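Section 6. Care and Preparation of the Table Surface

Revised 2/28/23. Replaces the care sheet supplied with tables delivered before 2016.

6.1 Scope

This section applies to all Womo tables with a fixed top. It covers first cleaning after assembly, routine cleaning, and the treatment of marks. Folding tops are covered in the Okano supplement. Tables ordered with the Wumia edge trim require the additional steps in 6.5.

6.2 Before First Use

1. Confirm that all leg bolts have been tightened as described in Section 4.
2. Remove the protective film from the top. Begin at one corner and pull slowly, keeping the film low and close to the surface.
3. Do not use a knife, scraper, or other blade to lift the film. Damage caused in this way is excluded from the warranty.
4. Wipe the surface with a soft cloth dampened with clean water.
5. Dry the surface fully with a second cloth.
6. Leave the table unloaded for 2 hours.

NOTE: Film left in place for more than one season may leave a trace of adhesive. Warm water and a small amount of dish soap will normally remove it. Repeat as needed.

6.3 Routine Cleaning

1. Clear the surface of all items, including mats and trays.
2. Brush or wipe away crumbs, dust, and grit before applying any liquid. Grit dragged under a wet cloth will scratch the top.
3. Mix a mild soap solution in lukewarm water.
4. Wipe in straight, overlapping passes from the far edge toward the near edge.
5. Rinse the cloth and wipe again with clean water.
6. Dry the surface, paying attention to the corners and the underside of the edge.

CAUTION: Do not use bleach, acetone, scouring powder, or steel wool. Do not place hot cookware directly on the top. The surface is rated for contact temperatures up to 62 °C.

6.4 Inspection of White Tops

White tops show ink, tea, and rubber marks sooner than the gray and oak colors. The surface should be inspected in daylight, or under an even room light, at the end of each week of regular use. Stand at one end of the table and look along the top at a low angle, then repeat from the opposite end. Shadows from nearby objects can be mistaken for stains. Move the object before treating the area. 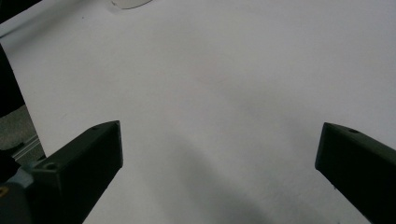
Figure 6-2. White surface.

If a mark is found:

1. Apply the soap solution and let it stand for several minutes.
2. Wipe with light pressure. Do not rub in small circles, which may leave a polished spot.
3. If the mark remains, test a plastic-safe cleaner on the underside of the top before using it on the upper face.
4. Record any mark that cannot be removed on the service card, with its distance from the nearest corner.

6.5 Tables with Edge Trim

Keep liquid away from the joint between trim and top. Should liquid enter the joint, blot it at once and contact the service desk. Do not remove the trim. Replacement trim is fitted by Ó Gríofa service staff only.

Questions about this section may be sent in writing to Muireann Breathnach, Product Documentation.

Related items
Section 4. Leg Assembly and Leveling
Section 7. Moving and Storage
Okano Supplement: Folding Tops
Wumia Edge Trim: Ordering Replacement Parts
Service Card (blank form)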